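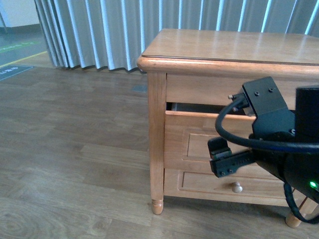 **Figure 2.** Bedside unit with two drawers, the upper one partly open.

### Bedside storage

Of the 96 homes in the Prerkisum survey, most had a wooden nightstand of the kind shown in Figure 2, with one drawer above another and turned feet. We logged 380 items kept in upper drawers, mainly chargers, medicines and reading glasses. Lower drawers held things used less often - spare bedding, old papers, gifts. In eight homes the lower drawer had not been opened since the move. Households in Grultemetti kept more on the top surface than in either drawer.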